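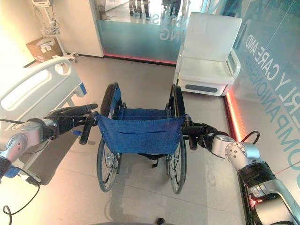 How do you fold a wheelchair with a fabric seat? You put the brakes on, flip up the footplates, take hold of the seat front and back in the middle, and pull straight up until the sides come together.

I know that now. I didn't know it the morning my aunt came home from Uvport General, when I had been left in charge of The Chair and felt pretty good about it. How hard could it be? It was a blue sling on a black frame with two big spoked wheels, sitting there beside the bed on the tiles like it had been waiting all night for somebody to take it dancing.

My aunt was not in it yet. My aunt was in the bathroom putting on lipstick, because she was not going to leave a hospital after 19 days looking like she'd been in one (her words, through the door). She had packed the night before. She had packed everything, including a jug I'm fairly sure belonged to the ward.

"Is my chair ready?" she called.

"It's ready!"

"Did you check the brakes?"

I checked the brakes. Then I checked them again with my foot, and the chair rolled nicely over to the bed and bumped the rail, so I put them on the other way.

"They're great," I said.

You have to understand that we'd come down from Brellutska to get her, 228 kilometres, in my cousin's hatchback, and that my cousin was parked in the ten-minute zone and texting me a single question mark every so often. I figured I could save us all some time by learning to fold the thing while she did her face. I grabbed both push handles and squeezed them toward each other. Nothing. I squeezed harder. I leaned on it. I told it, quietly, what I thought of it.

The nurse came in with the discharge papers right when I had one knee on the armrest.

"From the seat," she said. "Pull up from the seat."

"I was getting to the seat."

She did it with two fingers, I swear. Up came the blue fabric in the middle like a tent, the wheels slid in beside each other, and there it was, flat enough to go behind a door. Then she pushed it open again with the heels of her hands and told me to keep my fingers out from under, and I said sure, of course, with my fingers under.

My aunt came out in coral lipstick and her good cardigan. She looked at the chair for quite a while. I'd been so busy fighting with it that I hadn't thought about how it would be for her, seeing it there with its back to her and its handles sticking out for somebody else to hold.

"It's very blue," she said.

"It's a nice blue."

"It's the blue of the Leung Bakery van."

And it was! It was exactly that blue, the van that used to come up our street with the buns when I was small, and she'd run out after it in her slippers with 2 dollars in her fist, hollering. She used to catch it, too. She had a real turn of speed, my aunt.

She sat down. I did the footplates. She put the jug in her lap and her purse in the pocket at the back, and then changed her mind and had me put the purse in her lap and the jug in the pocket, where it did not fit, so I carried the jug.

We went out past the frosted glass and down the long hall toward the elevators. I had been pushing at a respectful sort of walk. Halfway along she tapped the armrest.

"The van never went this slow," she said.

I looked behind us. The hall was clear, and my phone was buzzing with another question mark.

"Hold on to your purse," I said.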